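Robotic sweeping (broom and dustpan)

From the Drendwood Home Machines Wiki
Last edited 2026-05-15 by Pramila Joshi

Robotic sweeping, for the purposes of this page, means a machine with arms using an ordinary broom and an ordinary dustpan to get rubbish off a hard floor. It doesn't cover robot vacuums, which have their own page (and their own very heated talk page, enter at your own risk). I've written most of this one and I've been told it sounds like me talking over the back fence. Fair enough! Sveva Pellegrini has fixed my spelling of "colour" in both directions and added the section on grip.

Why a broom at all

A robot vacuum handles dust and crumbs pretty well and has done for years. Give it an empty drink bottle or a bit of torn carton and it just shoves the thing along the skirting board until it gives up. Brooms don't care what the rubbish is. A person can push a bottle, a stick and a heap of grit in one go, and that's the appeal of getting a machine to do the same with the gear already hanging in the laundry. No special attachments, no docking station, and you can still grab the broom yourself when the robot's in a mood.

The rubbish

Most home sweeping trials I follow use packaging and other light odds and ends, and I reckon that's a decent match for what ends up on my own floor. It's a harder mix than it sounds. A bottle rolls. Flattened cardboard lies so close to the tile that the bristles skate straight over the top, and a standing box tips and then has to be chased. Thin plastic is the worst of the lot, as it clings to the brush and gets carried back to where it started. 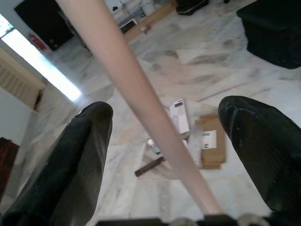 Packaging, a small bottle and a stick on marble tiles, seen past the gripper fingers.

Holding the broom

(Sveva's section, lightly mucked about with by me.) A broom handle is round, smooth and long, and two fingers closing on it make a sort of hinge. The brush end drags, the handle twists, and before long the bristles are facing the wrong way. People fix this without thinking by using a second hand further up. A two-armed robot could do that too, except then it has no arm left for the dustpan. The usual workarounds are rubber on the fingers, a firmer squeeze, or a sleeve on the handle. The Numeck sleeve is the one that comes up most on our forum, and I've got one on my own broom at home because I like the feel of it.

The two-arm method

One arm sweeps and the other minds the pan. The pan's lip has to stay down flat, the sweep has to head for it, and both arms need to agree on where the middle is. Some setups leave the pan lying on the floor for the first few strokes while the pile gets gathered, then pick it up or hold it steady for the last bit.
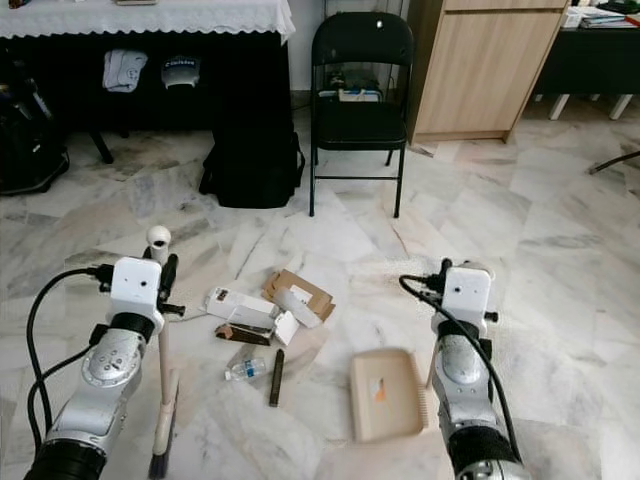

Two arms either side of the litter, the left one gripping the broom, with the dustpan lying by the right.

So can they do it yet?

Sort of, and I go back and forth on it. The best numbers I have are from the Purix trial last June, which logged 600 attempts with a broom and pan on tile. Of those, 596 got as far as a first stroke, so starting isn't the problem. Only 378 finished with everything in the pan, and just 13 of those got the final line of grit without a second go. (That last line of grit beats me as well, and I've been sweeping since I was six.)

Speed is the other thing. I can clear a kitchen while the kettle boils. I've made the tea, drunk it and rinsed the cup watching a Pant unit do one corner. It was lovely to watch, mind you, and it didn't whinge once!

Where I'd put the state of things: big light rubbish on a bare floor, yes, with patience. Fine dust, no, stick with the vacuum. Rugs, forget it. Anything under a couch or between chair legs depends on whether the arms can reach in without clouting the furniture, and I'd want to see a lot more trials before leaving one alone near my good dresser.

See also
Robot vacuums
Mopping arms
Picking up by hand versus sweeping
Emptying the pan (stub, please help, I've only written two lines)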